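Home | Kitchen | Laundry | Workshop | Garage | Ask a Reader
41 shares | 6 comments

Keeping a two-arm cell happy: small habits that pay off

I have been looking after our little two-arm cell at the Harasym workshop since February, and I love it more every week. It spends its days tidying household odds and ends, and most of what keeps it running well comes straight out of my kitchen. Cable ties, a soft brush, an old cotton dish towel, a drawer label or two. You could put the whole kit together from the cupboard under your sink!

Start with the track. Both arms sit on it, so it gets first turn. Power everything down, wait until the arms have settled, and brush the grooves from the middle outward. Follow with the dry towel. Please don't spray cleaner straight onto the rail – put a little on the cloth, wipe, and then go over it again with a dry corner.

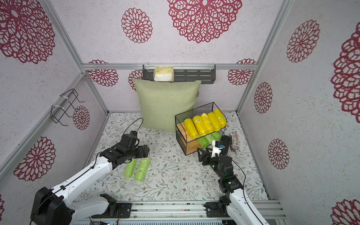
WORKSHOP / Setting Up

Papered walls are a treat to work beside. Ours have big crimson flowers on them, and the paper pays its way, too: if I knock a corner post while cleaning, the pattern stops meeting up neatly at the edge and I spot it right away. Smooth the paper with your palm before you tighten anything against it, or you'll be chasing a bubble for days.

Put things up on the walls whenever you can. A slotted shelf on the back rail takes the tissues, and a wire holder on the side wall is held on with plain white cable ties. Snip the tails flush and turn the cut ends toward the wall. I learned that one with a scratched wrist.

Rolls of bags make wonderful practice pieces for tuning a grip. They're light and they have a bit of squash in them, so a grip that's set too hard shows up as a dent in the roll. Marta Bondarchuk taught me to begin with the softest setting that will lift a roll, run 20 picks, and go up one step only if it slips. Write the setting on masking tape and stick it to the outside of the cell.

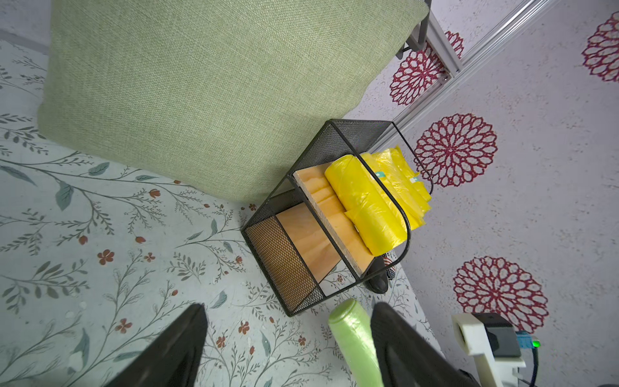
Hudum, 2019-08-07

Fingers next, my favorite job! Wipe both of them, inside faces first, with a barely damp cloth. Plastic bags seem to leave a faint slickness behind, and I get a much surer hold on a rolled one after a wipe. Look along the edges for nicks while you're down there. Then try a roll by hand between the fingers, with the power still off, and see that it sits straight.

Check the small sensor in its white printed mount at the same time. Press lightly on the mount to feel for wobble, and make sure the blue connector is pushed all the way home. With the power back on, ours shows a little green light beside it. Follow the cable down with your fingers and leave it a gentle curve. A cable pulled tight will complain sooner or later, and usually on the day you have visitors.

Wire mesh organizers and racks are fussier than they look. A fingertip can catch in fine mesh, so teach the approach from well above and come down slowly. Stand your boards at a lean and lay the rolls across the top, where there's room to get hold of them.

For a cushion, use a lint roller once a week. Fluff travels, and it loves a rail.

Khrystyna-Mariia Savchuk keeps our log in a school notebook, one line per cleaning: date, what was wiped, what was tightened. We're on line 264 and I still enjoy filling it in.

6 comments | Share this tip | Print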